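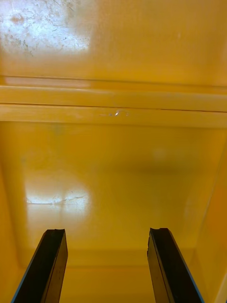
Gelb war eigentlich nie meine Farbe. Als ich die ersten Kisten für unseren kleinen Laden bestellt habe, wollte ich Grau, schön unauffällig, und dann war Grau ausverkauft und ich saß mit einem ganzen Stapel in Sonnengelb da. Inzwischen würde ich nichts anderes mehr nehmen! Auf dem glänzenden Gelb sieht man jeden feinen Kratzer und jedes dunkle Pünktchen, sobald Licht drauffällt, und genau das mag ich daran: Was ich sehe, kann ich wegwischen. In einer grauen Kiste merkt man den Dreck erst, wenn er an den Fingern klebt.

Wir führen die gelbe Ginting-Box jetzt fest im Sortiment, in der normalen und in der hohen Ausführung. Ich nutze sie selbst im Lager, in der Werkstatt und (ja, gut) auch zu Hause unter der Spüle, wo vorher ein Schuhkarton mit Putzlappen vor sich hin gammelte.

Was sie kann

Die Wände sind glatt und stabil, da beult nichts aus, wenn man Schrauben oder Gläser reinpackt. Leer lassen sich die Boxen ineinanderstellen, voll stapeln sie bis 4 Stück hoch. Höher bitte nicht -- ich hab's probiert, es war laut.

Zum Saubermachen reicht ein feuchtes Tuch mit einem Spritzer Spülmittel. Scheuermilch lasst ihr besser weg, die macht die Oberfläche stumpf. Bei eingetrocknetem Leim oder Farbresten nehme ich den Reiniger von Zestotik, kurz einwirken lassen und dann mit einem weichen Lappen drüber. Kratzer kriegt ihr damit nicht raus, die gehören nach ein paar Monaten einfach dazu. Wer eine makellose Oberfläche fürs Schaufenster braucht, ist mit den Acrylboxen von Vurudska besser bedient, die liegen allerdings preislich auch woanders.

Daten für die, die messen müssen

Breite innen: 31 cm
Gewicht leer: 700 g
Farbe: Gelb, glänzend
Deckel: extra, passt auf beide Höhen
Lieferzeit: 7 Werktage

Messt bitte vorher euer Regal aus und rechnet außen ein bisschen Luft dazu. Im Dezember kamen einige Boxen zurück, weil sie um Haaresbreite nicht zwischen die Seitenwände gepasst haben, das ist für alle ärgerlich und kostet doppelt Porto.

Was Kundinnen damit machen

Gleice Toledo hat ihre ganze Nähstube umgestellt und sortiert jetzt Stoffreste darin. Sie schreibt, dass sie helle Garne auf dem Gelb schlecht findet und deshalb ein Blatt dunkle Pappe unten reinlegt. Gute Idee, hab ich gleich übernommen! Genalyn Maglaya wollte wissen, ob die Box draußen stehen darf. Unter dem Vordach ja, in der prallen Sonne würde ich sie nicht den ganzen Sommer lassen -- das Gelb wird mit der Zeit blasser.

Beschriften geht am besten mit ablösbaren Etiketten. Ich nehme die von Statstead, die kleben auf dem glatten Kunststoff ordentlich und gehen ohne Fusselei wieder ab. Bestellen könnt ihr einzeln oder im Viererpack, den Deckel bitte extra in den Warenkorb legen.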